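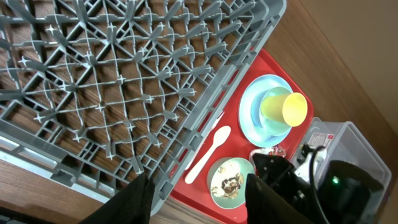

Issue 6

Ornudbridge kitchen trial: progress to January milestone
Prepared by Rodrigo Arruda for Drevitz, August 19, 2024

Clearing work continues on the red tray set. Each tray is set beside the grey rack with a light blue plate or saucer, a cup, a white plastic spoon and a pale green bowl with food left in it. Of the 20 layouts agreed, 14 are complete.

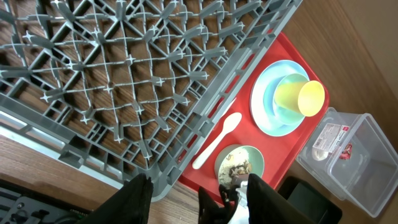 The remaining 6 depend on a second rack, ordered through Sequeira. Scraps are to be emptied before any stacking, and bowls with residue are logged apart from the rest. Dindo Panganiban has revised the layout sheet to match. Spending is within the approved budget. No change to the end date is requested.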